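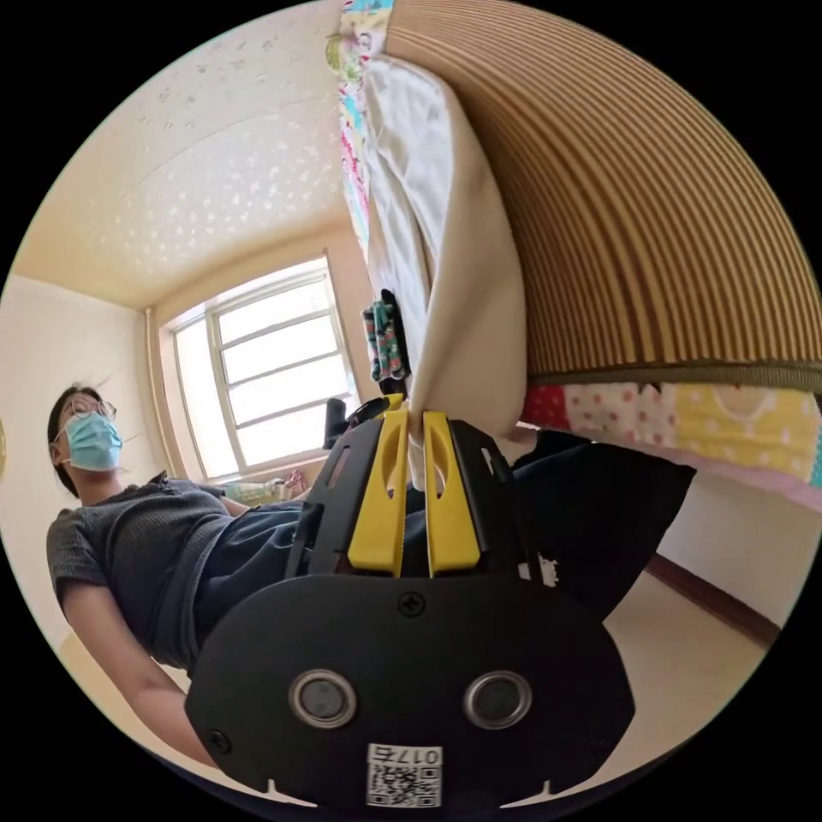
Ticket 182 – fingers drift out of line when closing on soft things
Opened by: Urszula Stępień
Status: open, waiting on parts

Hello all, and sorry in advance for the length of this one. I've been putting the hand-held gripper through its paces on bedding at home, pillows mostly, and the right finger has started to lag behind the left. On a hard object I'd never have noticed. With a fat pillow corner the fabric gets dragged sideways before the two tips meet, and then it tends to slip out when I lift.

What I've tried so far:

Took the shell off and cleaned the slide. Plenty of lint in there, as you'd expect, but the lag came back after a short session.

Swapped the left and right yellow fingers. The lag stayed on the right, so the printed parts are off the hook.

Ran the close test 100 times with nothing between the fingers. It stuck on 49 of them, nearly all on slow squeezes.

Reply from Sherif Abdel Hamid, December 3, 2018
Thank you for swapping the fingers first, that saved me asking! I had the same trouble on mine back in May, and it was the little pinion – one tooth had worn down so far I could only feel it with a fingernail. Could you turn it by hand with the trigger link unhooked and tell me if there's a dead spot?

Reply from Urszula
There is, once per turn, quite plain when you go slowly. I've asked Roos to print me a new pinion in nylon when the Madthorpe printer is free again. Until then I'm keeping to light cloths and small cushions, and I'll rerun the same close test once the new one is in.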